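Melahat Öztürkmen
@melahat_writes_letters

I promised a small thread about learning Danish at 50+, so I start now, with my coffee. Please forgive my mistakes, English is my third language.

2/ I began in December. My teacher is Inger Mogensen and she is very patient. In the first lesson she gave us a list of 200 words and said we must not study it, only read it aloud.

3/ I studied it anyway. I made cards for 147 of them and after one month I could write almost all, but in the bakery I could not understand one sentence.

4/ The problem is that Danish people swallow the half of each word. On paper I see five letters which I never hear. Inger says I should listen first and look at the spelling after. 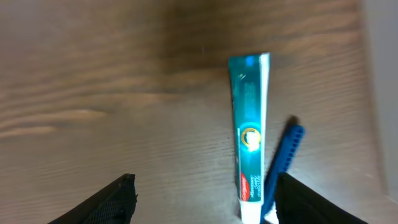
5/ So now I listen to the radio in the morning, always the same short program, two times. The first time I do not stop it. The second time I write down only the words I am sure of. Yesterday there were 77. In January it was maybe nine!

6/ My classmate Shahram Kordestani has another method. He reads children's books to his daughter and she corrects him without mercy. He is now much better than me in the numbers.

7/ About the numbers: 50 is "halvtreds", which comes from "half third times twenty". I have asked three Danes to explain it to me and two of them did not know it themselves.

8/ What did not help me: the grammar book. I will come back to it later, because I like grammar, but it was too early.

9/ What helped: to be a little bit rude and say "please do not change to English". Most people smile and continue in Danish, only slower.

10/ If you also learn Danish, tell me which radio programs you listen to. I prefer slow voices and no football.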